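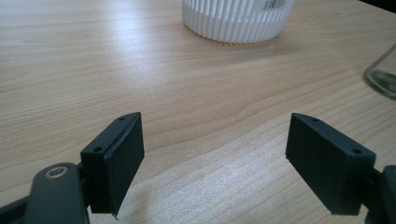

Light wood tabletop, grain and glare.

Re: [puzzle-swap] The big Zastholm harbor one – worth the wait?

Hi all,

Someone wrote in November 2019:

> Has anyone on the list finished the Zastholm harbor puzzle from
> Plelora? I'm next in line for the Marwat copy and wondering what I'm
> in for. The box says 1,970 pieces, and I've never gone over a
> thousand. Is the sky as bad as people say? Do you sort it first or
> just dive in? Also, are the pieces a decent thickness? My last one
> was so thin I kept bending the tabs.

Oh, you are in for a treat! I had that copy back in July and loved nearly every minute of it, sky included.

Thickness first, as that's the easy one. The pieces are good and chunky, and they go in with a nice firm click. You can pick up a joined chunk the size of a paperback and carry it across the table and it stays together. The cut is random rather than a grid, so you get these wonderful odd shapes – long skinny ones, pieces with three tabs on one side, a few with no tabs at all. It slowed me down for the first couple of evenings and then I started recognizing shapes before colors, which was a first for me.
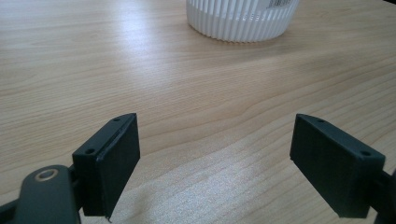
On sorting, I'd say yes, but don't overdo it. I started with 16 piles and spent a whole evening moving pieces between "gray-green water" and "green-gray water," which was silly. In the end I went with edges, boats, buildings, and everything else. The boats are the place to begin. Each hull has its own color and the rigging lines run from one piece right into the next, so you can get the whole front row done while you're still fresh.

Now the sky. It's big, I won't lie, but it isn't one flat blue. There's a band of pink low down over the warehouses that fades out as you go up, and once you see it you can work in strips from left to right. Daylight helps a lot. Under my kitchen lamp I couldn't tell the pink from the cream, and I gave up and did the sky in the mornings before work.

If you use Grikura trays, you'll want to know the finished picture is a bit wider than 2 of the large ones side by side. I ended up building the right-hand dock separately and sliding it over on a piece of cardboard. It made it in one go, to much cheering from me.
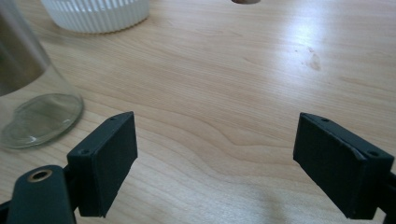
Same kind of pale, looping grain, with a faint little smudge up in the bright patch.

The copy was complete when I passed it on, but the box corners were splitting, so please keep the inner bag tied. And do tell us how you get on with the lighthouse! I left it for last and I'm still not sure if that was smart.

Happy puzzling,
one of the Marwat bunch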